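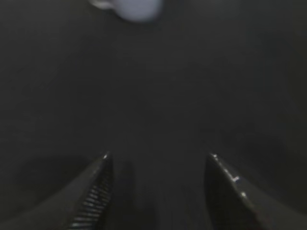

Chapter 5
Containers for Drink

Category: Home and Hospitality Studies > Materials

Drink has to be held in something. Water, milk, tea, juice and soft drink all take the shape of whatever they are poured into, and all of them pick up taste, heat or dirt from it if the container is badly chosen. This chapter deals with the materials that everyday drink containers are made from, how those materials are formed, and what happens to them in use. Cooking pots and storage jars are left to Chapter 10.

Four groups of material cover most of what is found in a home or a small café. These are ceramics, glass, plastic and coated paper. Metal is a fifth, used mainly for cans and travel flasks, and it is treated briefly at the end of the chapter. Wood, gourd, horn and leather were all common at one time and are still used in some places, but they will not be met often in the workplaces this book is written for.

5.1 Fired clay

Clay is soft when wet and stiff when dry, but dried clay will go back to mud if it is soaked. Firing changes it for good. Earthenware is fired at lower temperatures and stays porous, so it needs a glaze if it is to hold liquid for long. Stoneware is fired hotter and becomes dense. Porcelain is made from a finer, whiter clay and is fired hotter again.

Most mugs are now shaped by machine. At the Storkbridge pottery, which opened its workshops to our students in October, a rotating head presses soft clay against a plaster mould. The mould draws water out of the clay and the body shrinks away from it as it dries. Handles are cast separately and stuck on with slip, a thin mix of clay and water. A handle joined when it is drier than the body tends to crack at the join, either in drying or in the kiln.

Glaze is a layer of glass melted onto the surface. It should shrink on cooling by nearly the same amount as the clay beneath. If it shrinks too much it forms a network of fine cracks, called crazing. If it shrinks too little it can flake away at rims and edges. A crazed cup may look sound but is harder to keep clean, and most kitchens take it out of service.

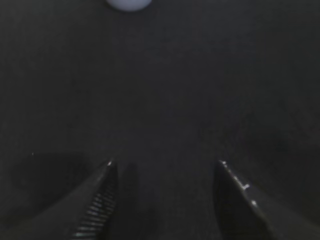 One reader of the last edition wrote that the book should start with glass, as students handle more of it in their first year than they do stoneware, and asked why clay came first. The order follows history. Pottery is much older than blown glass, and several words used for glass and plastic were first used for pots: the foot, the shoulder, the neck and the lip. Teachers who prefer to begin with 5.2 can do so without trouble.

5.2 Glass

Glass is made mainly from sand, soda ash and lime. It is not porous and it adds no taste. Its weak point is sudden change of temperature. When boiling water goes into a cold thick tumbler, the inside expands before the outside has warmed, and the strain can break it. Glass with boron added expands less and is used for jugs and teapots.

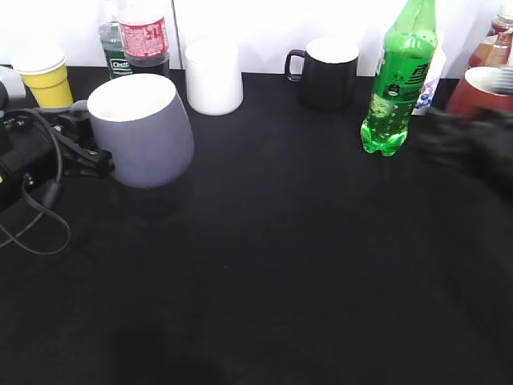
Figure 5.2 Cups, mugs and bottles in a row along the back of a table.

Glassware is stacked only if it was designed for stacking. In the training kitchen at Brellby, tumblers are kept upright in divided racks, and any glass with a chipped rim is wrapped and put in the bin.

5.3 Plastic

Nearly all soft drink bottles are made from PET. Each one starts as a preform, a thick tube with the screw thread already moulded at the top. The preform is heated, stretched with a rod and blown out against a mould. Stretching lines up the long molecules in the wall and makes it stronger, so a thin wall can hold a fizzy drink under pressure.
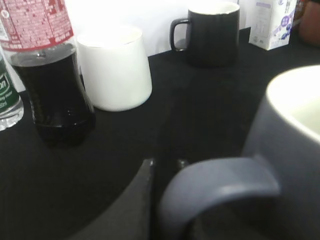 The base needs the most care in design. Gas pressure pushes outward in every direction, and a flat base would bulge and leave the bottle rocking. Many makers mould the base into separate feet, while others have used a rounded base with a cup glued on beneath. Still water puts far less pressure on the wall, and bottles made for it can be lighter.

Before going on, read the Kasprzak worksheet on heat loss and keep it for the practical in 5.4.

© Takomell Education, February 2022 | Contact us | Back to top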